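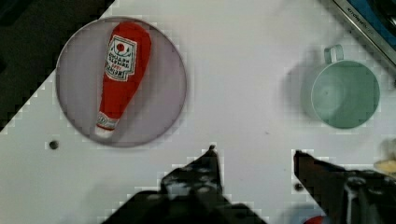

13 February 2018

Pancake Day, and the only thing on a plate by half past four was a stuffed bottle of ketchup. Plush, red, with a little white cap. Kanchan's sister sent it at Christmas and it has been served to me most evenings since, usually with a mint-green cup of nothing to wash it down. I have learned to say "delicious" without looking up from my phone.

Today I was told off for it. Apparently you don't eat the bottle, you squeeze it over something, and I had eaten it wrong since December. I asked what the something was. There was no something. Long silence from the chef, aged 5, then the plate was taken away and brought back with the ketchup on it again, the other way round. I said delicious.

Meant to tidy the play things before Senthil came at six. My system is one box for food, one for crockery and one for everything I can't name. The food box now holds a sock and the Wonlow instruction leaflet. The lavender plate (or grey, we've had words about it) doesn't fit in the crockery box unless it goes in first, so every night I fill the box, find the plate, and tip it all out again. You would think a grown man would learn.

Senthil arrived early, was seated at once on the small chair and given the cup. He drank from it with his little finger out. He then asked for more, the fool, and was there until ten to seven.

Real pancakes after that. 10 made, 6 fit to be seen. First one went in the bin, second one Kanchan called "rustic". We were out of lemons so it was sugar, and then a request from the head of the table for ketchup. I fetched the real bottle. Wrong one, obviously. The plush one was stood beside the pancake for the whole meal and got its own fork.

Must ring Tharun about the boiler. Must buy lemons. Senthil has left his scarf on the hook again.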